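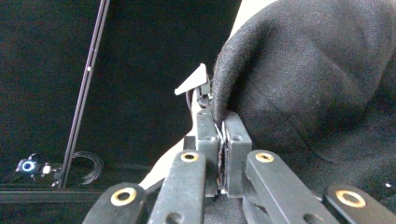
When will the Hindau town library start lending winter coats? The first coats go out in November, as soon as the racks are up in the old reading room.

The coat shelf, as the library is calling it, will work the same way as the book collection. Anyone with a Hindau library card can borrow one coat at a time and keep it through the end of March. There is no charge and no late fee. Residents without a card can sign up at the front desk with a piece of mail showing a local address.

The library has asked residents to drop off clean coats, jackets and snow pants in any size from toddler to adult extra large. Zippers should work. Small tears are fine, as the sewing group that meets upstairs has offered to patch them. The library cannot take shoes, boots or anything with a fur lining this year – there is no room to store them and no good way to clean them.

Niklow Cleaners on Canal Street will wash and press every donated item before it goes on the racks. The company is doing the first 1000 pieces free and will bill the library at half price after that. Kontogiannis Hardware is giving the racks and hangers.

The idea came out of last winter's cold spell, when the library stayed open late as a warming center. Staff noticed that many of the people coming in, children among them, were wearing sweatshirts or thin rain jackets. A box of spare coats left near the door was empty within two days.

Hindau has 2372 residents, and the closest store that sells winter clothing is in Skullent, nearly an hour away by bus. The bus runs three times a day and does not run at all on holidays.

The reading room has been closed to the public since its radiators failed. It is part of the original building, which opened in 1943, and has its own door on the parking lot side. The heat was fixed over the summer. Borrowers will be able to use the side door and try coats on without walking through the main library.

Donations can be left at the front desk during regular hours or in the gray bin next to the book return. Large loads – more than two trash bags – should be arranged by phone so that someone can meet the car.

Coats that are still in good shape in the spring will be washed again and stored for next year. Anything past repair will be cut up for quilt batting by the sewing group, which is also looking for thread, large buttons and a working iron.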